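Ticket: wrist view goes pale and episodes get rejected, bowl-of-grain task
Opened by: Harpreet Melnyk
Assigned to: me, then Tyson Nguyen, then me again
Project: Lallell, tabletop set
Status: solved, mostly (see the end)

Right, I'm writing this one up properly because I've been asked for it twice now and my notes are all over the place. It's long. Skip to the bit about the exposure lock if you only want the fix.

What Harpreet reported: she was recording the scooping task on the white table, target of 200 episodes, and the checker was throwing out far more than it ought to. The message was always the same one, "low contrast, wrist view", and it came up at the end of the episode, after she'd done all the work of driving the arm through it. You can imagine how cheerful she was. She'd had 32 rejected by the time she opened the ticket, and she'd already tried the obvious things: restarted the recorder, wiped the lens, swapped the cable for the spare one out of the Zaston box. No change.

My first guess was the checker. It's a fussy little script and I wrote most of it, so I felt I should look there before blaming anybody's lighting. I pulled a handful of the rejected episodes and a handful of the good ones and ran them through by hand. The numbers matched what the recorder had logged, so it was doing what I'd told it to do, annoyingly.

Then I sat down and watched the episodes themselves, which I should have done first. In the bad ones the whole picture gets brighter and brighter over the first couple of seconds, the folds in the curtain wash out, and by the time the gripper is anywhere near the bowl the rim has more or less melted into the tabletop. You can still find the bowl if you know where it is (the blue flowers hang on longest), but a model that's supposed to learn where the edge is from these would be learning nothing of use.

So, auto exposure. I was fairly sure of it by then. What I couldn't work out was why it only happened some of the time, with the same arm, same table and same person driving.

Tyson spotted it. He came over to borrow a hex key, watched two episodes over my shoulder and asked why the fingers were open at the start of one and shut at the start of the other. I hadn't even noticed! The fingers are black and when they're together they take up a great big chunk at the bottom of the wrist view. The exposure on this camera is set to weigh the bottom and middle more heavily than the rest (default setting, we never touched it), so with the fingers shut it sees a lot of black, decides the room must be dark and turns everything up. Start with them open and it's looking at white table between them, so it calms down.

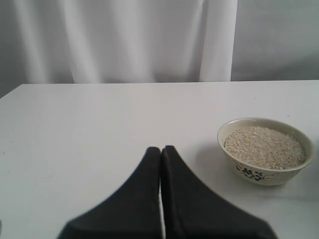 Page last changed 14 Mar 2018 (tidied up the steps, added Tyson's note)

With the fingers closed you get those two black pads right in the centre and the bowl off to the right, cream on white, full nearly to the rim with pale grain. The flowers on the front are the only strong colour the thing has to go on. If the exposure is behaving you can still pick out the rim and the soft shadow on the table next to the bowl, and those are the two things I now look for before I let anybody press record.

To prove it wasn't a coincidence we ran 10 short episodes starting open and 10 starting closed, changing nothing else. All the open ones passed. The closed ones failed, apart from one where Tyson had parked the arm a bit further back, which I think fits as well, though I wouldn't swear to it.

Things we tried, in order:

Starting every episode with the fingers open. Works for the checker, but it's cheating. We want a mix of starting positions in the set, and if every single example begins with an open hand the policy gets confused the moment it finds itself closed. We learned that one in December on the peg task and I don't fancy learning it again.

Turning the overhead lights down. Made it worse. I don't know what I was expecting.

A dark cloth on the table. Looked great, passed everything. But the spec for this set says white table, and Harpreet pointed out that half of what's already recorded would then have a different background from the other half. She was right, cloth went back in the drawer.

Changing the exposure weighting to even across the view. Better, and for a while I thought we were done. It still drifted whenever the arm came down low over the bowl, just more slowly.

Locking the exposure. This is the one.

How to lock it, for whoever is on the rig next:

Put the bowl where the task sheet says and fill it. Bring the arm to the home pose with the fingers closed. Open the Climik panel, go to the camera tab and leave auto exposure on until the number stops moving. Don't use that number! It's the too-bright one. Open the fingers, let it settle again, and take the value you get then. Switch auto off and type the value in by hand, because the "hold" button forgets it as soon as the recorder restarts (I lost a good hour to that). Close the fingers and check you can see the curtain folds and the far side of the bowl rim. If you can, save it as the session profile and record one throwaway episode. Wait 60 seconds before you start for real, so the camera has warmed up.

Do the gain as well while you're in there. If you lock exposure and leave gain on auto it'll just go and do the same trick with the other knob.

While I was in the panel I also changed the checker so that it looks at the first second of the stream and shouts straight away if the contrast is off. It should never have waited until the end. Sorry, Harpreet.

Comment from Tyson Nguyen:
Tried the lock on the Charbonneau arm as well, same camera, and it behaves the same way. One thing to add to the steps: the value depends on how full the bowl is. I did a run with it nearly empty and had to set it again, only a small change but the checker noticed. Might be worth having a value for full and a value for low in the profile.

Comment from Harpreet Melnyk:
Recorded all afternoon with the lock on and no rejects for contrast. Had two for a dropped scoop but those were me. Question though, what happens to the 32 from before? I'd rather not redo them if they can be saved, the motion in them is fine.

My reply:
Good question, and I've gone back and forth on it. The joint data is fine and so is the fixed camera. It's only the wrist view that's spoiled. I had a go at pulling the brightness back down afterwards on three of them, and where the rim has gone to pure white there's nothing left to recover, you just get grey where there was white. So I've moved them to the "side view only" folder. They'll count for the people training without the wrist camera and they won't count towards your 200. I know, I know. I'll do a shift of them with you to make up the number.

Second thing, since it'll come up: please do keep starting some with the fingers shut. I've seen two sessions since where everything starts open, I suspect out of habit from when we were working round the fault. The sheet now has a column for it, so just follow the column down and you'll get the mix without having to think.

And give the table a wipe between sessions if you get a minute. There are faint smudges on it and they don't bother the checker in the least, but they do bother me.

Still open: Tyson's point about a full value and a low value. The profile only has room for one exposure number at the moment and I'd have to change the file format to fit a second in, which means changing the loader too. For now, top the bowl up to nearly the rim at each break and use the one value. I've started a separate ticket for the format and put my own name on it.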